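Minutes of the Shared Kitchen Meeting
Mastari Building, second floor
18 December 2025

Written up by me, since I was the one holding a pen when we sat down. If I got something wrong, tell me before the next meeting and I'll fix it. We started a few minutes late (the kettle) and there were 8 of us around the table, which is a good turnout for this time of year! Two of the Fliravel people had to leave after item 3, so they missed the vote on the fridge shelves and have been told what they voted for.

1. Last meeting's minutes

Read out, sort of. I read the headings and everybody nodded. One correction: I wrote that the second floor would pay for the new dish rack, and it was supposed to say both floors. Changed. The dish rack came, it fits, and the old one has gone down to the bike room where somebody wanted it for plant pots.

2. Kitchen money

We have $181 in the kitchen envelope. That's after coffee, dish soap, and the two rolls of shelf liner, and before anyone has paid in for the new quarter. For those who like the long view, I added up all the receipts in the folder and the kitchen cost us $1163 this year, including the faucet repair. There was some sucking of teeth at that. The repair was the big one, and I don't think we could have put it off any longer.

Monthly contributions stay as they are until April, when we'll look again. Chatzigeorgiou's office is one month behind and says it's coming. I said fine.

3. Trash and recycling

This took up most of the meeting, so bear with me. The building's hauler left another note about mixed bags, the second one this fall, and we really don't want a third. Everything we throw in the bin set into the counter goes out as plain trash. The problem is that it's right there next to the faucet, it's open, and people are standing over it with a cup in one hand and the phone in the other. I do it too. The recycling tubs are by the back door, all of nine steps away, and nine steps seems to be too many before lunch.

We went around the table on what should go where, and there was more disagreement than I expected. Paper towels: trash, everyone agreed. Yogurt tubs: recycling if rinsed, and there was a short speech about the rinsing. Clear plastic cups from the lunch place: recycling, with the lid and straw taken off first. Plain cardboard tubes and rolls: recycling, with the paper. Corks: one person collects them and would like them left in the jar on the windowsill, please, where there is now a jar.

We've got a nice fresh black bag in the counter bin and already a clear cup standing at the bottom of it, label and all, with a beige roll of something lying up against it. Cardboard or cork, I couldn't tell you, but neither answer is "counter bin."

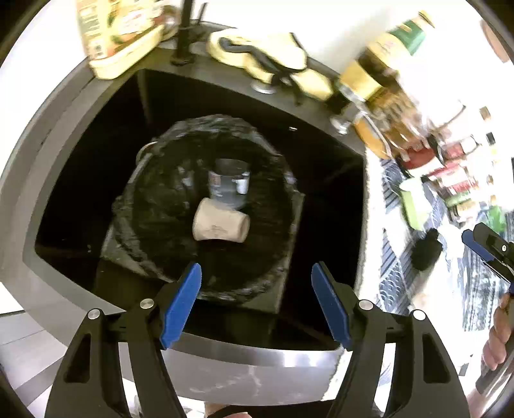
4. What we decided about the bin

a) The counter bin stays. There was a suggestion to close it up and put a cutting board over the opening, and I'll admit I liked it for a minute, but then all the coffee grounds would end up in the sink and we've just paid for plumbing.

b) One recycling tub moves from the back door to the spot beside the counter. I've measured, and it goes in if we turn it sideways. The other tub stays put for paper and flattened boxes.

c) A small sign goes up at eye level. Short, in big letters, no clip art (this was put to a vote, clip art lost).

d) Whoever takes the bag out puts a new one in, and folds it well down over the rim so it doesn't slide in when something heavy lands on it. The spare bags live under the sink, in the box at the front. We have 30 left and I'll order more when we get down to the last few.

e) Bags go out when they're two thirds full. Please don't push down on them to get one more day! The last one split on the stairs and I was behind it.

5. The counter

While we were on the subject, somebody asked whether we could keep less stuff out behind the bin and the faucet. Food packages go back in the cupboard once you've served yourself. If it's out at the end of the day, it's fair game for whoever is hungry. Sponges get squeezed out and put in the dish, and oven mitts go on the hook, so they don't hang over the back edge and end up on the floor behind. The steel rim around the opening has picked up a few scuffs, and the question was whether to polish them out. General feeling: leave them, wipe it down and move on. I'll try the cream cleaner on one small patch anyway, out of curiosity.

6. Fridge shelves

Top shelf to Fliravel, middle shelf to Chatzigeorgiou, bottom shelf to us, door for everybody. Passed, five for and one who didn't mind. Anything without a name on it comes out before the holidays. I mean it about the soup.

7. The Goteo water filter

Goteo's service person can come in January and needs the space under the sink cleared. I offered to do that. The filter light has been blinking for a while and the water tastes fine to me, though I was outvoted on the tasting.

8. Any other business

Could we have a second can opener? Yes, buy one, bring me the receipt. Could the radio be quieter before nine? Yes. Is the blue mug anyone's? Still no claim, so it's now a building mug.

To do

Move the recycling tub: me, tomorrow morning
Sign for the bin: the two from the front office
Clear under the sink: me again
Can opener: whoever passes the hardware store first
Late contribution: Chatzigeorgiou's office

Next meeting will be in the new year, same table, date to go up on the fridge door. There was half a lemon cake left at the end and it's in the tin on the top shelf of the cupboard.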